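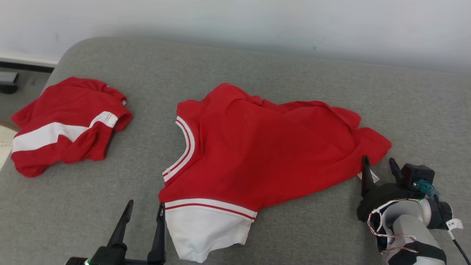 Zirkix is the two-arm rig I keep running for our laundry data, and this README covers how I set it up, what I check on it and what I've had to fix so far. If you only want the episodes, skip down to "What's in the folder". Everything was recorded on the gray sofa with red shirts, and I picked that pairing on purpose (red on gray is very easy on the eyes when you're scrubbing through video at eleven at night!). The white ribbed collars are a nice bonus, because I can find the neckline even when the rest of a shirt is one big crumple.

Setup

Park the base square to the sofa, close enough that both grippers reach the back edge of the seat without the elbows going straight. Power up the arms first, then the head camera, then the laptop. I've tried it in other orders and the left arm sometimes comes up with a stale zero, so please just do it this way.

Home both arms in the air, never over the seat. The fingers are pointed and they will happily dig into upholstery if the zero is off. Once they're homed, open and close each gripper 7 times and watch the tips. They should meet cleanly every time. If they cross, go to "Finger tips" below.

Look at the little green light on the left gripper before you start recording. On our unit green means the driver is talking to the laptop. No green, no recording, go reseat the plug.

Wiring

The thin red and white wires on the right arm loop around the joint housing, and I leave that loop slack. I pulled it tight once because it looked messy, and the wrist lost signal at full twist for a whole afternoon. Check the loop by hand with the power off, turn the wrist both ways, and make sure nothing pinches. The black cable gets the same treatment.

The teal connector on top of the right gripper is my usual suspect when the readings jump around. Push it in, wiggle gently, try again. I swapped the cable behind it in July and it's been fine since, knock on wood.

Finger tips

Tips are from Trudard, the long black ones. I wipe them down every 300 episodes, sooner if they start sliding off the hems. To change one, take the power off, undo the screw, slide the new tip on and snug it up (don't crank it, the threads are soft). Then redo the homing and the open-close test.

What's in the folder

There are 3864 episodes in total, and 1356 of those came after the July cable swap. The later ones have cleaner wrist readings, so start there if you care about force. Early episodes are still good for vision work. Each one has the head video, joint positions for both arms and a short text note from me. Some of the notes are just "ugh, sleeve".

Loading goes through Distidari, same as our other sets. Use the config that ships in this folder. The default one swaps left and right, and I still haven't gotten around to fixing it.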